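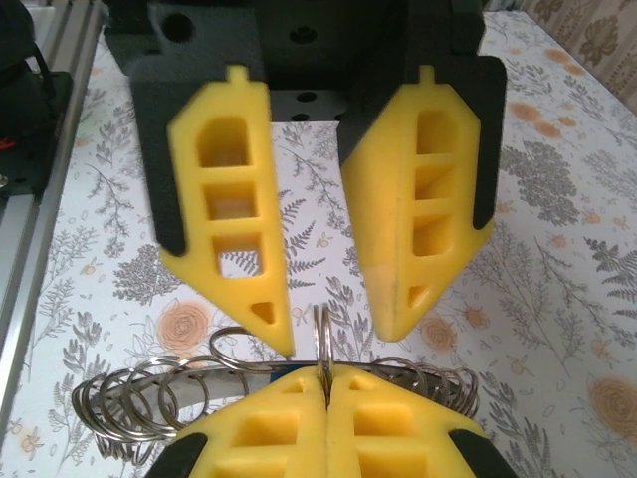

4. Equipment Planning and Cost Allocation

The budget for the bimanual workstation was prepared in October and revised once before purchase. Three groups of costs were kept apart from the start: the arms themselves, the enclosure and its fittings, and the parts expected to wear out. Earlier planning at our lab had put all of these under a single equipment line, and the third group was always underestimated. Gripper fingers, cables and mounting hardware are cheap one at a time, but they are ordered often, and each order passes through the same purchasing steps as a large one.

4.1 Arms and Enclosure

We asked two suppliers, Dretari and Sedden, for quotations on a pair of matched arms. Dretari quoted the lower unit price but listed wrist camera mounts and spare cables as separate items. Sedden included both. Once the quotations were put on the same basis, the difference between them was small, and delivery time decided the matter. We bought from Sedden.

A station with one arm was also considered. It would have left more money for spares, but a large part of our task list involves passing an object from one gripper to the other, and that work needs a pair. Both arms stand on a common aluminum rail, so the spacing between the bases can be set when the station is assembled. We recommend that the rail be budgeted together with the arms. In our first draft it was listed with general workshop stock, and the order went out late as a result.
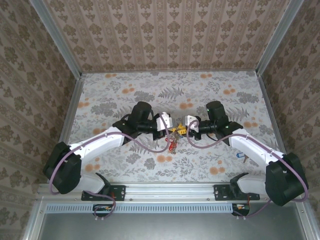 The enclosure was priced separately, under furnishings. It is made of aluminum extrusion with walls on three sides, and the wall and table coverings can be changed. Coverings are a minor cost – less than the brackets that hold the posts together – but they should have their own line, as they are replaced on a different schedule from the frame. Extrusion was bought in full lengths and cut in the workshop. Having it cut by the supplier would have saved labor but added 16 days to delivery.

4.2 Grippers and Replacement Parts

The fingers are the part of the station that touches the objects, and we planned for them as consumables. Each gripper takes two fingers. We placed an opening order of 126 fingers, sized to cover the full study period with a reserve for parts lost to trial fitting. A second source, Fladari, was approved in advance so that a late shipment would not stop work. Their fingers fit the same mounts, and no change to the hardware is needed when switching.

The choice of test objects affects this part of the budget more than any other. Rigid blocks load the fingers in a predictable way. Bunches of keys and split rings do not: they shift as they are held, and the contact can fall on a narrow part of the finger close to the tip. For planning, we divided the task list into rigid, soft and linked objects, and assigned a separate allowance of fingers to each group. Linked objects received the largest allowance per task hour.
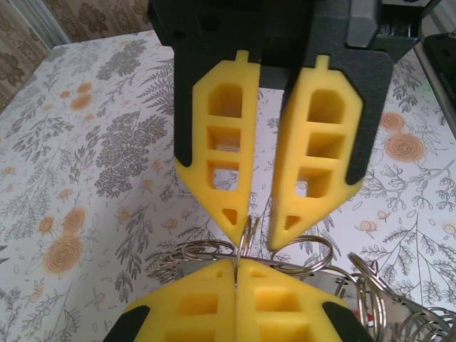

Figure 1. Wrist camera view of the two grippers with a bunch of metal split rings, from the linked object group.

Test objects were bought as ordinary household goods through Jacobs, our general supplier. They were charged to supplies and do not appear in the equipment total. Two complete sets were ordered, one for use and one held in storage, so that a lost object could be replaced with a matching one.

The figures used in this section are those of the revised plan, dated March 2018. Staff time for assembly and calibration is treated in Section 5, where it is compared with the cost of a station delivered already assembled.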